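Threads > Hardware > Hands and grippers

Wálter Echeverri
September 29, 2020

1/ Notes from comparing hands on the shoe rack task. Two candidates: the Follo multi-finger hand and the Tillis parallel gripper. Same Rolland controller for both, same two-tier rack, same slippers. Long thread, mostly about cables and cameras.

2/ Why slippers: the strap deforms, the sole doesn't, and the footbed sits somewhere in between. A grasp that looks fine on a rigid block will often peel off a strap as soon as the wrist rotates.

3/ The count: 861 logged grasps across both hands, 318 of them with the Tillis. The split is uneven because the Tillis lost most of July to a bad connector. I wouldn't compare success rates from these two sets and I'm not going to post them.

4/ What I can compare is failure type. The Tillis fails early and cleanly. Either the jaws close on the strap or they close on air, and the jaw position tells you which. The Follo fails late. It closes, reports contact on enough fingers to pass the check, then drops the slipper during the lift.

5/ Changing the contact threshold moved the Follo failures around without removing them. Lower threshold, more false contacts from fingers touching each other. Higher threshold, it squeezes the strap flat and the slipper swings.

6/ Approach direction matters more than I had planned for. From above, over the end of the slipper, the Follo needs very little clearance on either side. The Tillis wants an open gap for both jaws, so anything close to a post becomes a regrasp.

7/ The middle shelf is the awkward one. The top board limits how high the wrist can be, and the elbow has to stay out in front of the rack. Planner settings that were fine for the top board gave me folded-up arm poses on this one. I ended up adding a preferred elbow angle by hand.
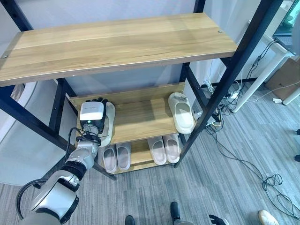
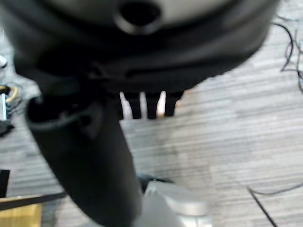 Black hand at the cream slipper on the middle shelf (first); wrist camera, hardware across the top and striped carpet behind (second).

8/ On the wrist camera. The mount came from Satix and it's mechanically fine. My complaint is the field of view. Too much of the image goes to our own hardware, and that part carries no information about the target.

9/ Masking the hardware out is easy on paper because it's fixed relative to the camera. The fingers aren't. I tried a static mask first and it cut away pixels I needed near the contact point. Now the mask is computed from joint positions, at a cost of 2 ms per image.

10/ Motion blur is the other problem. Carpet stripes smear together during fast wrist moves and the feature tracker treats the result as garbage, correctly. Shorter exposure helps, then the lower shelf goes too dark. The fix for now is boring: slow the wrist before any image that gets used for pose.

11/ Gaëtan Moulin asked why I don't drop the wrist camera and rely on the head view. For finding the slipper, I would. For the last few centimeters the hand covers the strap from the head, and the strap is the thing I need to see.

12/ Latency from wrist image to controller is 43 ms, median, with the computed mask on. Acceptable for a static target. I would want it lower before trying a handover.

13/ Controller notes. The Rolland handles both hands through the same interface, but the default force limit is per hand, not per finger. With the Follo that means one finger can take nearly all of the load and nothing complains. Set the finger limits yourself, and check them again after a firmware update. Mine were reset.

14/ Cables. The forearm bundle needs enough slack for full wrist rotation and not so much that it catches on a board. I retied ours twice before I stopped seeing a small torque offset at the end of travel. If your force readings drift with wrist angle, look at the cables before you recalibrate anything.

15/ Current preference: Follo for getting slippers off the rack, Tillis for anything flat-sided and out in the open. I'd take a simpler Follo with fewer fingers if they made one.

16/ Next is placing instead of picking, toes toward the back, pairs side by side. Release is harder to score than grasp, so I'm still working on the pass condition. Threshold tables for both hands go up once I've cleaned out the July logs.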